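Tuesday, late

I should be asleep, but the tea I had at nine has other ideas, so I may as well write up the day while it's still fresh. Dad's diary from the Gruvorbridge years came back from Beverley Cheetham this afternoon, wrapped in a dish towel inside two grocery bags, and I have been reading it ever since when I should have been doing the laundry. She had it all winter. She said she kept meaning to return it and then kept starting over from the first page, and I can't blame her one bit.

He wrote the way he talked, sideways, with the weather first and the news last. The day my brother was born gets one line, after a long paragraph on the price of seed potatoes.

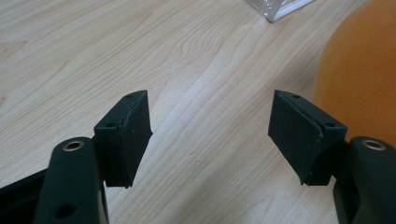 What I love most is how much of it is about the walk to work. He went by the canal every morning, down past Sowerby's yard and over the iron footbridge, and he wrote down whatever he met along the way - a heron, a man with a bad cough, a boat called Volleten that never seemed to move an inch. Sitting at the pale wood table tonight, with the grain running every which way, I kept thinking of the desk he made for himself out of an old door, and how he used to follow the lines in it with his thumb while he was hunting for a word. He must have done that for hours altogether. I can still hear him humming while he did it, always the same tune and always a little flat.

Vasanthi Gowda called around six, and I read her the part about the flood, when the water came up over the second step and he carried the neighbor's hens upstairs in a suitcase. She laughed so hard she had to put the phone down. She wants me to type the whole thing up so the cousins can have it, and I said yes before I had thought about how bad his sevens and ones are.
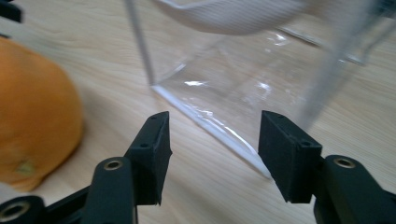 I did make a start. I got through January, slowly, with the good lamp pulled close and my other glasses on. There is a word on the second page that could be "plumber" or "plumbing" or possibly "plum brandy," and the sentence works all three ways. I left a blank and went on. Dinesh Nautiyal, who worked beside him for years, might know, and I owe him a letter anyway.

Then in the back I found his tally of the canal walks, pencil strokes in bundles of five, and next to the last bundle he had written 2,459 and underlined it. No explanation, of course. That was the year he changed jobs and started taking the bus.

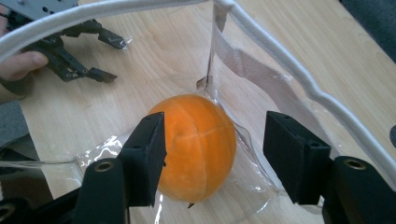
I would like to go back and do that walk once, start to finish, maybe in May when the towpath has dried out. Freya says the footbridge is still there, though they painted it green. I'll ask her if I can stay over, and take the diary along in the dish towel.

Must remember to buy envelopes tomorrow, and call about the boiler.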